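Wallin Bus Timetable Data, Read Me First

Data card for the regional timetable files, version 7, May 12, 2019 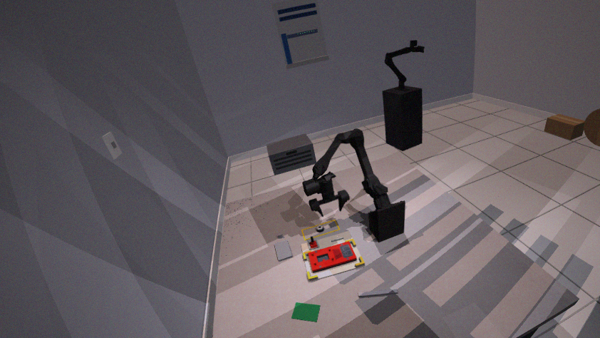
What do I get when I download the Wallin files? You get the planned departure times of all public bus lines between Vundeck and Droltberg, saved as simple text tables that open in any spreadsheet program.

Contents of the package

stops.csv: one row for each stop, with its name, its short code and its position on the map.
lines.csv: one row for each bus line, with the line number and the two end stops.
times.csv: the departure times. This is the largest file and it can be slow to open on an older computer.
holidays.csv: the dates on which the Sunday plan is used.

The package covers 174 stops and 83 lines. School buses are included only when they are open to every passenger. Night taxis and the ferry at Droltberg are not included.

Where the data comes from

The times were typed from the printed timetable books and after that compared with the sheets hanging at the stops. When the book and the sheet did not agree, I used the sheet. These rows have the letter S in the column "source". All other rows have the letter B.

Format

All files are encoded in UTF-8 and the columns are separated by a semicolon. Please be careful with the comma, it appears inside some stop names. Times are written with 24 hours. A bus which leaves after midnight still belongs to the day before, so you will find times such as 24:35 or 25:10. Many spreadsheet programs change these values without asking. Set the column to text before you import the file.

Known problems

Line 7 has a different route during the road works in Vundeck. The files contain only the normal route.

Two stops have the same name, "Old Mill". They are in different towns, please use the short code to separate them.

The walking times between platforms at Droltberg station were estimated by me and they are maybe too short for a person with heavy bags.

Changes from version 6

The winter plan which started in December was added. The column "zone" was renamed to "fare_zone", and older scripts must be changed for this. Wrong positions of the stops along the river were corrected. The empty rows at the end of times.csv are removed.

Using the files with Sisero

Sisero reads the package directly. Put the four files in one folder, choose "Open folder" and wait until the list of lines is shown. Do not rename the files.

License and corrections

You may copy, change and share the data, also in paid products, if you mention the name Wallin Bus Timetable Data. When you find a mistake, please send the short code of the stop, the line number and the correct time. A note about where you read the correct time is also very welcome.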